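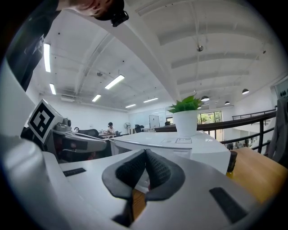

The dispersed altars of Vadthorpe Priory: which dedications can be traced?

Forums > Sacred Sites and Relics > Northern Shrines > Vadthorpe

**archivist_hl**

Members are invited to contribute to a revised list of the altars removed from Vadthorpe Priory. The list presently posted in the reference section was compiled from a single printed source and contains several errors, of which I shall correct the plainest at the outset.

The inventory of 1535 names nine altars in the priory church. Six of these may be matched to a later parish with reasonable confidence. The altar of St Margaret went to Jotstead, where the mensa slab remains in use with its consecration crosses legible. The altar of the Holy Cross went to Stison. The altars of St Blaise and St Anne are both recorded at Sandberg, the former in the north aisle and the latter in a side chapel that was demolished and rebuilt on a smaller footprint.

The present list gives St Blaise to Jotstead. This should be struck out. The parish has never claimed it, and the feast does not appear in the Jotstead calendar.

I would be grateful for documentary references in preference to recollection. Manuscript citations should give the folio.

Harvey Lévesque

**tenebrae_k**

Thank you for opening this matter. I support the correction concerning St Blaise. I must, however, register an objection regarding Stison.

The slab at Stison measures 90 centimetres across its shorter side. The inventory describes the Holy Cross altar as the greatest in the church after the high altar, and a slab of that width would be modest even for a chantry. My view is that Stison received a chantry altar and that the dedication was attached to it afterwards, when the parish adopted the feast. The list should read "Stison, dedication uncertain".

**archivist_hl**

The measurement is accepted. I would observe that slabs were frequently cut down on removal, particularly where the receiving chancel was narrow. The chancel at Stison is narrow.

**tenebrae_k**

A slab that had been cut down would ordinarily have lost at least one of its corner crosses. Stison retains all four, set at an even distance from the edges. I have examined it on two occasions.

**archivist_hl**

It may have been reconsecrated and the crosses cut afresh. I concede that I have no document to that effect. The entry will be marked as disputed pending further evidence, and both positions will be recorded in the notes.

**marginal_gloss**

May I draw members' attention to the rental held with the Sandberg parish papers, item 3393 in the typescript handlist? It records a payment for carting "the rood awter stone" from Vadthorpe. The destination is damaged, but the surviving letters are "St" followed by a gap. This favours the traditional identification. I acknowledge that it does not settle the question of whether the stone carted is the stone now standing there.

The same item mentions a light maintained before St Anne, paid for by the brewers. I do not believe this has been noted in the forum previously.
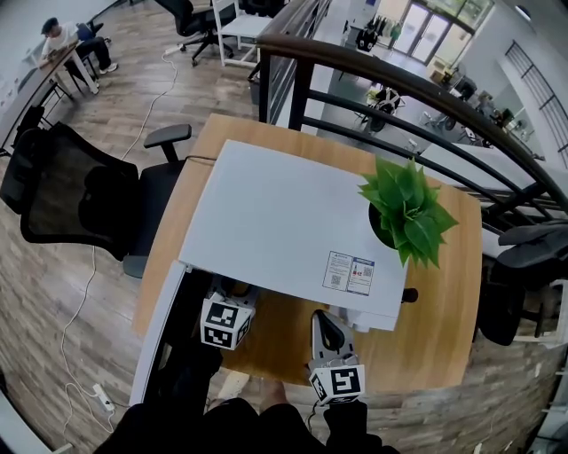

Re: Remaining dedications (St Loy, St Helen, Our Lady of Pity)

**marginal_gloss**

To proceed to the three altars for which no destination is known. I have set out what the sources permit.

St Loy: named in the inventory only. The farriers of Jotstead kept his feast in December, but a guild observance is no proof that an altar existed in the parish church.

St Helen: there is a holy well of this dedication on the Vadthorpe side of the river. A well-house stood over it and was said to contain a carved stone table. The well-house is gone and its stones were reused in field walls.

Our Lady of Pity: the image was certainly destroyed. The altar may have been destroyed with it.

**pilgrim_of_the_fens**

With respect, I do not consider that the well should be included at all. The purpose of the list is to record altars. Devotion at the well is very probably older than the priory, and members who walk there each year do not regard it as a remnant of anything. To enter it as a possible resting place for a slab is to misrepresent the centre of a living custom.

I would also ask that the list give its proper honour to the present use of these stones. At Jotstead, Mass is celebrated on St Margaret's altar every week. A reader would not learn this from the entry.

**tenebrae_k**

I agree on the first point and differ on the second. Current usage belongs in the parish pages. A list of provenance becomes unmanageable once it is asked to serve as a directory of services.

**archivist_hl**

I propose the following. The well of St Helen will be removed from the list and given a cross-reference. Each surviving altar will carry a single line stating whether it is in liturgical use. St Loy and Our Lady of Pity will be entered as untraced.

The revised version 2 will be posted for comment in the reference section. Objections should be placed in this thread and not sent by private message.

**pilgrim_of_the_fens**

That is acceptable to me. Kindly note that the Jotstead entry should read "St Margaret of Antioch". The present list has confused her with the Scottish queen.

Filed under: Altars & Relics, Dedications, Priory Churches

Contact the moderators | © Northern Shrines Forum | Back to top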